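Label printer drops every 20th label after moving to USB hub
Point of Sale Hardware > Label and Barcode Printers 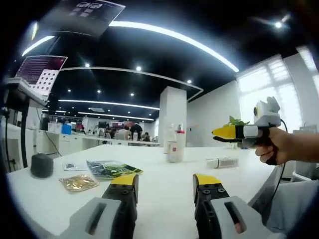 Original post

tillside_mk
Two-inch direct thermal label printer, Todska driver, 200 labels per roll. Connected straight to the register it prints a full roll without a skip. Connected through a powered hub it feeds a blank every 20 labels. Same cable, same media, same template. Gap sensor calibrated twice. Is this the hub or the driver?

Replies (8)

dpi_203
Blank at a fixed interval is almost never the sensor. Sensor faults drift. Check the batch size in the driver under Advanced. If it is set to 20, the driver closes the job and opens a new one, and the printer may be doing a form feed at each job start.

tillside_mk
Batch size is 20. It was also 20 on the direct connection, where there was no blank.

kerf_and_core
Then it's the hub. We had the same thing at the Lenesham store with Meireles hubs. Port goes into power save between jobs, printer sees a reconnect, printer feeds one to find the gap. Replace the hub.

dpi_203
Disagree on replacing anything yet. Feed on reconnect is a printer setting. On most firmware it is called "media power up" or "head close action". Set it to No Motion and the reconnect does no harm.

kerf_and_core
Until somebody changes the roll and the first label prints across the gap. I would not turn that off on a shared counter.

ean13
Both of you are skipping the easy test. Disable selective suspend for the hub in the power plan and print 100. If the blanks stop, it's the port sleeping.

tillside_mk
Selective suspend disabled, 100 printed, no blanks. Re-enabled it, blank after label 20 again.
Next question: the power plan gets reset by our Kandside image every January. Can it be set per device?

ean13
Yes. Device Manager, the hub's properties, Power Management tab, clear the box that allows the computer to turn off the device. Whether it survives a reimage depends on how the image is built. Put it in the startup script.

kerf_and_core
Or buy a hub that doesn't drop the port. We changed 6 and have not touched the power settings on any of them.

dpi_203
I'd still raise the batch size to 200 so a roll goes out as one job. Fewer job starts, whatever the hub does.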